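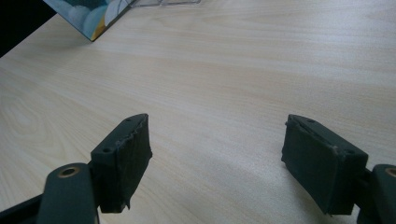

Ningsih Khoo wrote to me that seven weeks is too short to judge a sourdough starter, and that I should stop feeding it at night because I am only tired then and measure badly. She is right about the measuring. Yesterday I put the water in twice and had to begin again with a new jar.

September, early morning. I got up before six to look at it. It had gone up past the rubber band and was already coming down a little in the middle, so the best moment was probably at four or five, when I was asleep. I mixed the dough anyway. Flour, water, salt, and the last of the rye that Dougal Lamont brought me from Mangubat. He paid for it and did not want the money back, so I must think of something to give him.

I like the table in these hours. The light comes on one side and makes the wood almost white there, and the other side stays more yellow. My mother had a darker one and she put flour on all of it, also when she made only one small loaf. I use less flour than she did and my dough sticks more. Perhaps these two facts belong together.

Ningsih's letter was long. She also wrote that in her kitchen in Terik the bread rises in half the time, and that she had to learn everything again when she moved there. I had not thought about this. I always believed a recipe was the same in every house. When I lived in Cosenora I bought bread and did not ask any questions about it.

Later, eleven o'clock. Folded the dough four times. The second time it tore at one corner. I waited longer before the third and it was softer, and it came up from the bowl in one piece. The bowl is now under a cloth next to the stove, which is off.

Evening. The loaf weighed 1133 grams when it came out. The crust is good, very dark on the bottom. Inside there are large holes close to the top and it is dense below, the same as last time. I ate two slices with butter while it was too warm for cutting, and I would do it again. Half of it goes to Gijs Vermeulen tomorrow. He never complains of dense bread, he toasts it.

I want to try 48 hours in the refrigerator with the next one. Ningsih does it so, but she uses a stronger flour. I will write to her and ask for the name of it, and I will tell her that tonight I fed the starter at seven, right after dinner, and the water went in one time.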